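Zondover Bin-Picking Kit: Gallery

We've had the Zondover kit on our bench at Cestholm since July, and I've been meaning to put up a page for it ever since. It's a small gripper and control board package from Gomedgate that bolts onto an arm you already own (ours is a KUKA) and comes with software for picking loose parts out of a bin. We logged 322 picks for this review, and 293 of them came up clean on the first try. For a kit we had running in 2 days, I'm thrilled!

Click any picture for the large version. Notes on our setup go with each one.

Picking flat sticks

Flat parts are the hard ones. A stick lying flush on the floor of a bin gives the fingers very little to grab, so this was the test I most wanted to run. Two sticks here, one reddish-brown and one dark green, with the gripper pointing straight down over them.

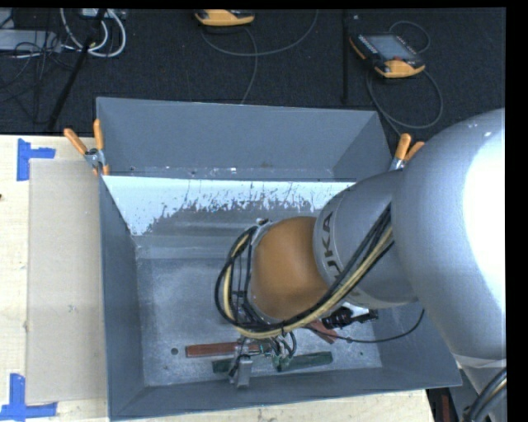 Bin and clamps

The sloped sides are great for this kind of work – parts that get nudged up the wall tend to slide back to the flat floor where the arm can reach them. Orange-handled spring clamps on the rim, blue painter's tape on the plywood for corner marks. Cheap stuff from the hardware store, and I wouldn't change any of it.

Cables

Give yourself more slack at the wrist than you think you need. We re-routed ours on the first afternoon and went through a whole bag of small black cable ties doing it. The manual has one page on this and could use three.

What's next

The Atallah finger set is on order, with longer tips for narrow parts. Gomedgate lists 8 finger shapes for the kit and so far we've only tried the short metal ones. I'd also love to see how it does with a really full bin – more pictures when we get there.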